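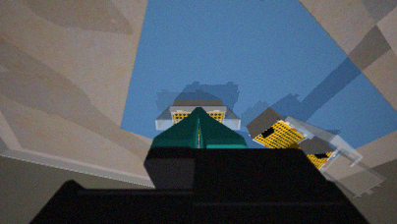 Wrist view from the simulator, green wedge and the two crates. Click to enlarge.

tidepool_ann
Hello everyone, and thanks in advance for reading, I know I go on. I'm running the Varmont planner (build 1264) against the rendered wrist view you see at the top of my post, and my pose estimator is driving me up the wall. The crate behind the wedge comes out fine. The tilted one to the right flips between 2 poses, sometimes within the same second, and then the planner throws away its path and starts over. I've logged 1031 ticks and it replanned on 39 of them. Has anybody else had this with the yellow grid panels?

gearmouse
Oh, I feel for you, I lost most of December to something like this! My guess is the grid. All those little square holes look the same to a feature matcher, so it slides over by a row and is perfectly happy with itself. I'd mask out the yellow and match on the outer edges of the crate. You'll lose some detail but it should stop hopping about.

Skikthorpe
I'd go the other way, with all due respect to gearmouse. The grid is the brightest thing in there and I would hate to give it up. Look at that pale see-through panel coming off the tilted crate on the right. Is it in your collision model? Is it in your depth? In my setup the depth pass treated anything translucent as solid, and the fit got pulled toward it every time the wrist moved a little.

tidepool_ann
It's in the collision model, yes. Depth I honestly hadn't checked, so I'll go and look after supper. Masking the grid is quick to try too, so I'll do both - one at a time, before anybody scolds me.

gearmouse
Fair point about the panel, I had skipped right over it. I still think the rows are trouble, though. The crate in the back has the peak of the wedge right across the middle of its grid, so the matcher gets two separate patches there, and that may be what keeps it pinned down.

Skikthorpe
Maybe, but that's a guess until she runs it with the wedge taken out.

hisen_user_lo
Jumping in from the Hisen side of things. Whichever of you is right, please don't let the planner see raw poses. Put a small filter in front, and make it replan only when the change holds for several ticks. Lozano has a node for this in the tooling folder and it took me almost no time to wire up.

Skikthorpe
A filter hides the bug, though. I'd want the estimator fixed first.

hisen_user_lo
I'd want both, and I'd want the arm to behave in the meantime :)

tidepool_ann
Okay, depth first. The panel is in there as a solid surface, so that's one thing to switch off. I've started a new run with the grid left alone and will post the log when it's through.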